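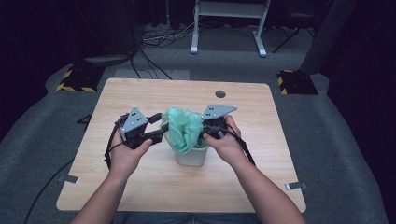 3.2 Gathering the Demonstrations

Figure 3. Bag lining, one of the tabletop tasks in the Monura set. A seated operator works a green bag into a small white bin with a pair of hand-held grippers.

We recorded 376 demonstrations of the bag task, which is more time than any of the authors had planned to spend on trash bins. Operators sat at the table and worked with one gripper in each hand (Figure 3). They were told to line the bin the way they would at home, and we soon learned that people hold firm and conflicting views on how this is done. Some pinch one side and stuff the other. Some open the bag fully in the air first, with great ceremony. We kept both styles and let the policy sort it out.

Each operator was given 3 practice tries, which were thrown away, and then recorded in blocks of 40. Longer blocks gave us more data and worse data. Past that point the motions got shorter and the bag was mostly being shoved.

A thin bag has no shape worth speaking of, so we did not try to label its state. The Pellesach baseline does, using a mesh fitted at every step, and we wish it well. Our only label is whether the rim of the bin was covered at the end, as judged by a person who had not done the recording. Failed tries stay in the set with that label attached. For testing we held out 50 demonstrations, picked at random before any training began.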